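Search this journal Search Advanced

3. Sorting Local History: Procedure and First Results

3.1 Setting

The public library in Grarnedholm keeps its local history material in one sequence, under a set of headings drawn up when the collection was still a private one. Readers have long found the headings hard to use. A person looking for the closing of the tannery has to know that it is filed under Rivers, and school photographs are divided between Education and Parishes depending on who paid for the building. Staff answer the same questions again and again, and a good part of the material is never asked for at all.

The branch at Zumach has the same headings but a different set of readers. Many of them came to the area as adults and have no family papers in the collection. The Dewan Collection, held in the main building, was added later and has its own list of subjects, which overlaps with the library's list without matching it. We wanted to know how readers at both sites would group the topics if they were given no headings to begin with.

3.2 Materials

We used an open card sort. Each topic was given a short title in everyday words, such as "Ferry accidents," "Shop signs," or "Who owned the mill." Titles were taken from past reader requests wherever possible, and from the two subject lists where requests were thin. Very broad titles ("Work," "Families") were dropped after a trial run in December, when people used them as headings and stopped making their own. The final set held 138 titles.

We avoided place names in the titles except for Grevano, the old quarter by the river, which appeared in so many of the requests that leaving it out would have distorted the set. This decision had effects that we come back to in Section 3.4. Cards were handled at a desk, with stacks kept in an open cardboard box divided into compartments (Figure 3).

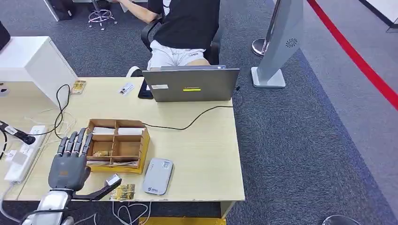
Participants were asked to put together whatever they would expect to find together on a shelf, and to name each group when they were finished. They could leave a title out if it meant nothing to them. They could also ask for a second copy of a title if they felt it belonged in two places, though this was mentioned only once, at the start, and few made use of it. We set no time limit. Sessions in the morning tended to run longer than those after 4 p.m., when the building is busier and people had buses to catch.

We did not explain the titles. When someone asked what a title meant, we replied that they should go by whatever it suggested to them. This was uncomfortable in places, and in one session led to "The long wall" being filed with prisons. We have kept that result in the data.

3.3 Grouping by place and grouping by event

Two ways of working showed up early. Some participants laid out the titles by place, so that the mill, its owners, the weir, and the strike all went in one group. Others worked by kind of event or kind of life: floods with fires, strikes with elections, weddings with funerals. Most people mixed the two, beginning with place and changing over when the groups became too large to read.

Readers at the main building leaned toward place. Readers at Zumach leaned toward event, and their names for groups were longer and more like sentences ("Things that went wrong on the water," "How people got paid"). Length of residence explains part of this. It does not explain all of it, and several lifelong residents sorted by event from the first card to the last.

The present headings fit neither approach well. Of the library's main headings, only 3 were reproduced by participants in anything close to their current form: Churches, Railways, and War. Rivers, the largest heading, was broken up in nearly every sort. Its contents went to trade, to disasters, to leisure, and to housing, and hardly anyone kept a river group except for fishing and the ferry. 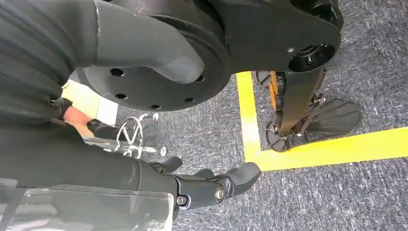

One reader at Zumach objected that a river was no subject at all, it was simply where everything happened, and filing by it was "like filing by air." She would have put the floods with the winters and been done with it. Others said much the same in milder terms. The heading seems to reflect the order in which the first papers were collected, and there is no sign that it ever matched the way people asked for them.

3.4 The Grevano titles

The titles naming Grevano behaved differently from the rest. Even participants who sorted strictly by event elsewhere pulled these into a group of their own, usually near the end and often after some hesitation. Group names included "Grevano," "The old part," and "Down there." We cannot tell how far this reflects the standing of the quarter and how far it reflects a repeated word on the cards. A later version of the set should carry at least two other place names.

Titles left out were mostly administrative: drainage boards, rate books, minutes. The rate books are among the most requested items in the Dewan Collection, so the term itself is likely at fault. We suggest "Who paid what on each house" as a trial wording.

Contact the editors | Copyright remains with the authors | Back to top

Related articles
Plain words in small archives: a survey of shelf labels
What readers ask for and what they are given
Subject headings inherited from private collections
Place names as search terms in town libraries
Branch libraries and newly arrived readers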